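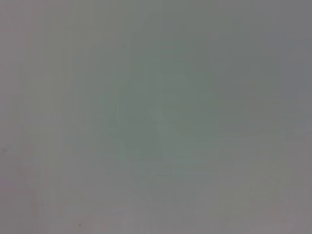 I keep a small static site for recipes, repair notes and the occasional long complaint, and in May I moved it off the shared host it had lived on since I started it. The move itself took an evening. Fixing the full-text search took most of the following month, so this post is mainly about search.

The old host ran a database, and search was a LIKE query with a percent sign on each end. It was slow in theory and fine in practice, because the site has 600 pages and few visitors. The new host serves files and does nothing else. Search therefore has to run in the browser, against an index that is built when the site is built.

I looked at the existing libraries first. Two of them did what I wanted and shipped an index larger than all the text on the site put together. A third was abandoned. I ended up writing my own, which I would not recommend to anyone with a deadline.

The first version

An inverted index is a list of words, and for each word a list of the pages it occurs in. My first version wrote the whole thing out as one JSON file. Page paths were replaced by integers, common words were dropped, and everything was lowercased. It worked on the first try and weighed far too much for a phone on a bad connection. The browser also had to parse all of it before answering the first query, and on my old tablet the page froze long enough that I tapped the box a second time.

Compressing the file fixed the transfer but did nothing for the parse. Storing the page numbers as differences (page 14, then plus 3, then plus 1) helped a little with both.

Splitting the index

The better change was to stop sending the whole index. Each word is hashed, the hash is reduced modulo 2,048, and the word goes in the shard with that number. When you search for "gasket" the browser computes the shard number, fetches that one file and looks the word up. A two-word query fetches at most 2 files. Most shards are under a kilobyte, and the browser caches them.

I chose the shard count by trying powers of two until the largest shard stopped being embarrassing. There is probably a formula. Fewer shards would be kinder to the build, which now spends more time creating small files than it does rendering pages. On my laptop a full build takes roughly 30 seconds, and I can live with it.

What this costs is prefix search. With one big file you can find every word starting with "gask" by scanning the word list. With hashed shards you can't, as "gasket" and "gaskets" land in unrelated files. I considered sharding by the first two letters instead, but English is lopsided. The "co" and "re" shards came out enormous and "xy" held a single word, xylitol.

Stemming

So plurals had to be handled some other way. The usual answer is a stemmer, which strips endings so that related words collapse to the same root. I tried a standard one. It is aggressive. It put "universal" and "university" together, which does no harm on a site that mentions neither very much, but the general habit bothered me when I read through the output.

I replaced it with four rules of my own. Final "ies" becomes "y". Final "es" goes after x, z, ch or sh. Final "s" goes unless the word ends in "ss" or "us". Words of three letters or fewer are left alone. The same function runs at build time and in the browser, and this matters more than how clever it is. For a while I had the two copies out of step, and any search for "brushes" returned nothing at all. They now load the same source file.

The rules don't touch "-ing" or "-ed". If you search for "soldering" you will miss a page that only says "solder". I checked the pages where I use those words and nearly all of them use both.

Ranking

Ranking is crude. A word in the title is worth ten points, a word in a heading four, and each occurrence in the body one, up to a maximum of five. Pages containing every word in the query sort above pages containing only some. Ties go to the newer page.

I did try a proper weighting that takes page length and word rarity into account. For my own thirty or so habitual searches (I keep a list now) it gave the same top result nearly every time, and where it differed I preferred the crude one. Long posts were being punished for being long. My long posts are the ones with the torque values in them.

Accents

Xiaoyan Liang wrote to point out that searching for "Kakholm" worked and searching for "creme" did not find "crème". She was right. Text is now decomposed and the combining marks are removed, on both sides, before stemming. The displayed text keeps its accents. The order is important: I had the stemmer first to begin with, and it was making decisions on characters that were later going to change.

Things left to do

Phrase search is missing and will stay missing. It needs word positions in the index, and those would more than double its size.

Numbers are indexed as written, so "1/4" becomes "1" and "4", both useless. Fractions need a special case in the tokenizer. I have started one and don't like it yet.

The search page does nothing with JavaScript turned off. There is a plain list of every page, by title, linked under the search box. It loads quickly and I have caught myself using it.

Filed under: Site notes, Software

3 comments

Sena Korletey
Did you look at putting the shards into one file and using range requests? You would get the build time back. Depends on whether the new host supports them.

tudon_fan
Four rules will break on "gas" and "lens". Three letters saves you on the first one. Lens becomes "len", though I suppose it does so on both sides and nothing goes wrong.

Cui
The list of titles is how I always find the Jinell pump post. Please keep it.

We use one cookie to remember your display settings. Accept | Read more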